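MEDIA RELEASE
Fri 28 November
For immediate use

Hatudmont's little quarterly goes free to read, back issues and all

Hi everyone, So-yul Ham here, editor of Nitemari, the quarterly for people who like fixing, mending and making things at home. I've got some news I've been sitting on since June and I'm so pleased I can finally share it!

From today, every page of Nitemari is free to read on our website. All 2479 of them, right back to the stapled first issue with the upside-down map of Hatudmont on the back cover (yes, we left it upside down). You don't need an account and you don't need to give us your email, though I'd love it if you signed up for the newsletter while you're there.

We've been a paid magazine from day one, and our 900 subscribers have kept us going through two price rises at the printer and one very bad winter with the post. So I want to be clear that the paper copy isn't going anywhere. If you subscribe, it'll still turn up in your letterbox four times a year, and you'll get it a fortnight before it goes online.

The money for the scanning came from our readers as well. We put out a call in the winter issue and 171 of you chipped in, which floored me. I'd budgeted for half that and had a very gloomy speech ready. Your names are all on the thank-you page, apart from the few who asked to be left off.

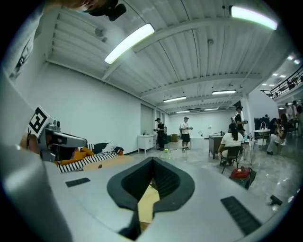

Hand-held gripper in a bright room

The scanning was done by Joo, a two-person print shop in Datton, and they were incredibly patient with me. Some of our early issues were printed on a pinkish paper that seemed like a great idea back then and comes up like fog on a scanner. They did those pages over, some of them three times, and now you can even read the recipe for beeswax polish that people have been writing in about for years. The colour is lovely too.

There's a proper search as well. Type in "zip" or "chair leg" or your nan's name and it'll find her, if she ever wrote to us. I've already lost a whole afternoon to the letters pages. There was a feud over the right way to sharpen a spade that ran for five issues, and I'd forgotten how cross everyone got!

A few pages are still missing. We can't find a clean copy of Issue 6, and the centre spread of Issue 11 has a pattern on it that most people cut out and used (fair enough). If you've got either one in the shed, please get in touch and we'll pay the postage both ways.

We're having a small get-together at the Joo shop in Datton on the first Saturday after New Year, from ten till the scones run out. Come and say hello, bring something that needs mending if you like, and pick up a back issue from the spares box.

Media contact: So-yul Ham, editor, Nitemari, PO Box 1515, Hatudmont. Interviews are welcome, mornings are best, and page scans can be sent on request.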